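The Yellow Cloth

When the company from Tuvberg sold us the arm, they promised a visit every September. The first September a man came with a tool bag and stayed two hours. The second September there came only a letter, with a new address for Stasmont and no telephone number. After that I looked after the machine myself.

I am not an engineer. I repaired sewing machines for 18 years, and I think this helped me more than a diploma would. A sewing machine also has a small place where everything is decided, and you learn to put your eye near it.

The trouble that winter was in the grip. In the mornings the arm held the cloth well, but towards evening the fingers closed too late, or closed on air. The old Kaufmann manual said to clean the pads and set the zero again. I did this six times. I wrote each setting in pencil on the inside of the cupboard door, under the ones from before.

For the tests I used the yellow checked cloth from my mother's kitchen. I had others, grey ones, but on the checks I could see at once if the fabric was pulled to one side.

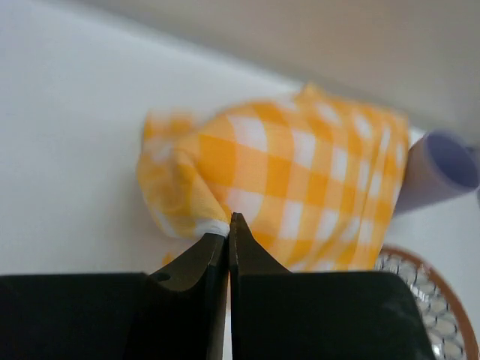

I brought the force down by two steps and waited. My tea was standing on the window sill and I forgot it, as I always did. The motor made its thin sound, a little higher than I liked, and I listened to it as one listens to a neighbour through the wall.

My daughter telephoned at half past five. She asked if I was still with "the patient". I said yes. She asked if the patient was getting better, and I told her that it was too early to say and that she should buy bread on her way.

Then I opened the cover at the wrist again. Behind the second screw the cable was bent more than it should be. I had looked at this cable perhaps every day, but always with the lamp on the left. I loosened the clip, gave the cable more room and closed the cover. The screws I tightened by hand first, slowly, the way my teacher had wanted.

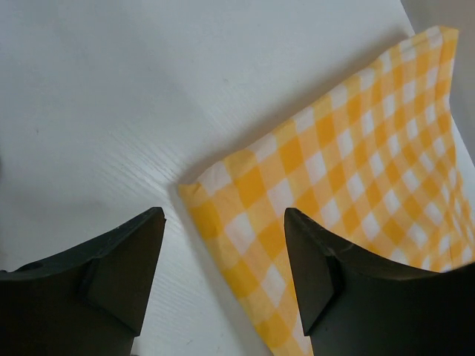 I entered the zero once more and saved it in Zostimix, which asked me, as always, if I was sure. Outside it was already dark. I heard my daughter on the stairs with the shopping, and I pressed the green button before she could come in and talk to me.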